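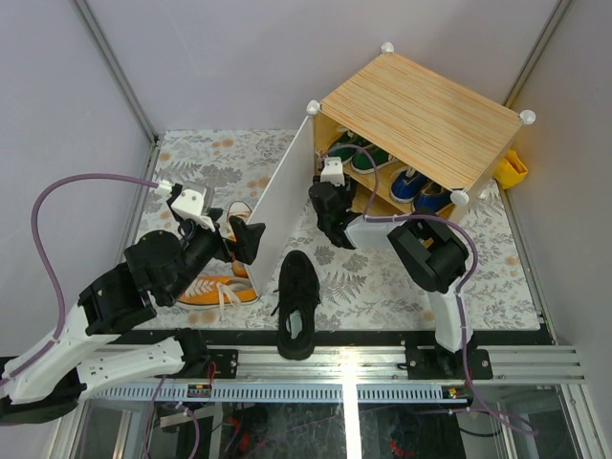 Getting the smell out of sneakers without buying anything fancy

I have tried every powder and spray going and I keep coming back to plain baking soda. Two spoonfuls in each shoe, shake it down to the toe, leave it overnight and tip it out over the trash in the morning. Don't do this with leather ones, it dries them out something awful and you'll be picking white crumbs out of the stitching for weeks (ask me how I know!).

Pull the insoles out first. I skipped that step for years and wondered why the smell came right back. They can be washed by hand in the sink with dish soap, then stood up against the wall to dry. Not on the radiator – mine curled up like bacon.

For wet sneakers, stuff them with newspaper and change it after an hour or so, then again before bed. My neighbor Fionnuala McGrath uses old dish towels and says they work just as well, but I never have enough old towels and I always have paper from somewhere.

White soles come up nicely with an old toothbrush and a paste of baking soda and a little dish soap. Toothpaste works too, but get the plain white kind, the blue gel left a tint on mine.

One more thing about storing them. A closed cabinet is lovely for hiding the mess, but let shoes air out for a night before they go in, and leave the door open for a while when you're cleaning the hall. I wipe the shelves with half vinegar, half water every June and again when the boots come out. The vinegar smell goes by dinner time.

397 shares
18 comments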